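Courses > Health and Behaviour > Unit 7 > Handout: Sleeping pills and dependence

June
Jurgita Stankevičius

These notes go with the second half of the unit. If you missed the first half, borrow someone's notes, preferably someone with legible handwriting.

Last time we looked at why people start taking sleeping tablets. The short version is that they can't sleep. The longer version is that they can't sleep, it's three in the morning, they have a job, and a doctor with a full waiting room has a prescription pad. Everybody in that story is behaving reasonably, and some of them still end up in our readings.

Terms you need

Tolerance: the same dose does less than it used to. The patient usually describes this as the tablets "wearing off", as if the chemist had started watering them down.

Dependence: the body has adjusted to the drug and complains when it's taken away. A person can be dependent while following the label to the letter. Please don't write "addict" in your essays when you mean this. I will circle it.

Rebound insomnia: sleep that gets worse for a while after stopping, sometimes worse than the sleep that started the whole business. Patients tend to read it as proof that they need the tablets. You can see how a short course becomes a long one.

The Drotwood survey

Your main reading is the Drotwood survey, which sent questionnaires to 3,178 adults and got 1,302 of them back. Before you quote a single finding, think about who fills in a long form on sleep. People who sleep badly have strong views on the subject and plenty of time at night to write them down. The authors admit this on the last page, in a paragraph you might miss if you were skimming, and I know you were skimming.

The useful part is the section on length of use. Many of those who had been given tablets for a rough patch (a bereavement, a new baby, night shifts) were still taking them long after it had passed. Few could recall a conversation about stopping. Some had never been told there ought to be one. Compare this with the Gkikas interviews, where the doctors remembered such conversations very clearly and in some detail.

Bed, habit and cue

A good deal of what looks like the drug working is the routine around it. The glass of water, the lamp, the tablet, the pillow turned over. Learning theory has a fair bit to say here, and Gruvley's chapter says all of it twice. Read the first half. 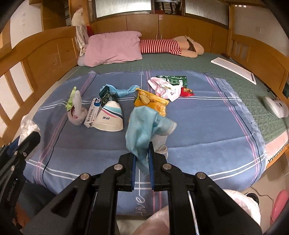 A blue bedcover and crumpled fabric-like material on a bed.

The same learning works in reverse. Someone who has spent months lying awake in a particular bed may find the bed itself makes them alert. They nod off on the couch in front of the cricket, walk down the hall, lie down and are wide awake by the time they've found the cool side of the pillow. Treatment without drugs starts with this link. The usual advice is to go to bed only when sleepy, get up if sleep doesn't come, and rise at the same time every morning. It's dull advice, and patients who have paid for parking are often disappointed by it.

Coming off

Stopping suddenly after long use can be dangerous, with some of these drugs more than others, and seizures are among the possible results. Slow reduction under a doctor's care is the standard approach. The pace depends on the drug, the dose, the length of use and the person, so be wary of any reading that offers one timetable for all comers.

Traneo, the support program we'll discuss in class, has people keep a sleep diary while they reduce. Notice what the diary does to the patient as well as what it records. A few people sleep better once they start writing it down. Others lie there composing the entry.

For the tutorial

Bring one page on why a person might keep taking a tablet they believe has stopped working. Use at least two of the terms above, and at least one reading that isn't a website selling magnesium.

Read pages 1 to 8 of the Gkikas interviews as well. The doctor in the third one is the person everyone argues about, so have an opinion ready. We start at 9 am. I'm aware of the irony, and the roll will still be marked.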